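Re: [codomov-home] Driveck mattress deal

> Ciritz has them for 580 with a 15 year warranty. Worth it?

I doubt it. Read the warranty: after year 6 you pay shipping both ways.
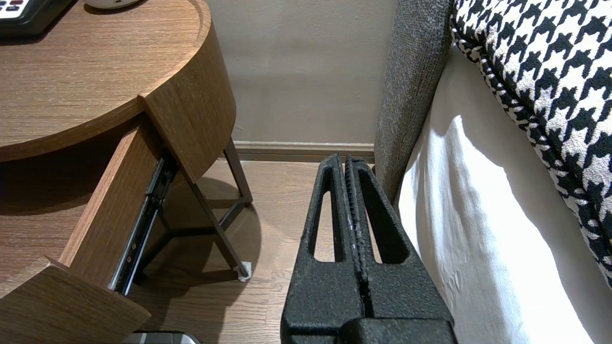 Nightstand and bed, by the baseboard

My last one had the same terms and sagged by February. Claim denied over a missing tag.

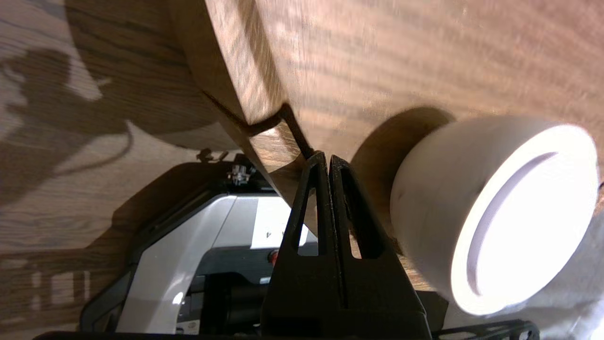

The Šimko costs 200 less, and I don't trust their reviews either. All five stars, same wording.
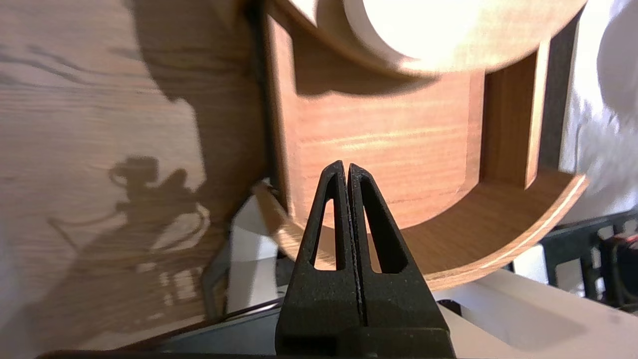
Go lie on one in a store first.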